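Fleteo Laundry -- Data Card

Summary
Fleteo Laundry is a set of 303 recordings of household laundry tasks, made during the Gindia build in a shared workshop. The robot has two arms and is operated from a headset. Each episode is stored in a separate folder with its joint log and a short text label.

Contents
Tasks are grouped under 3 labels: open_door, basket_pick and basket_carry. Camera streams are provided for the head and the wrist. The wrist stream is the closer view and is often dark where black clothing is present.
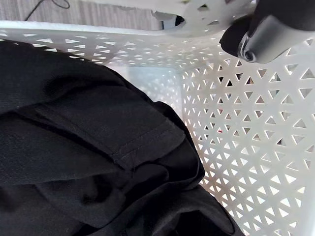
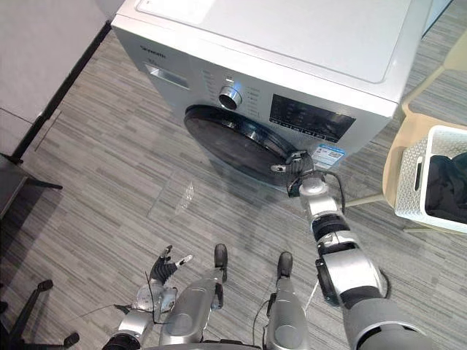
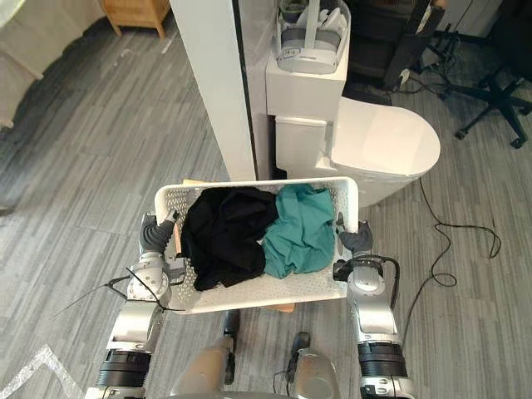

Figure 2. Wrist view into the basket (first); head views with the gripper at the washer door (second) and with the basket held in both hands (third).

Known limitations
All episodes were recorded in one room, on carpet. 11 episodes lack a wrist stream -- these are listed in missing.txt and should be left out of training that needs both views.

Maintenance
Corrections are handled by the Subramaniam workshop. Version 2 replaces the release of December. Joint logs follow the Cidier layout.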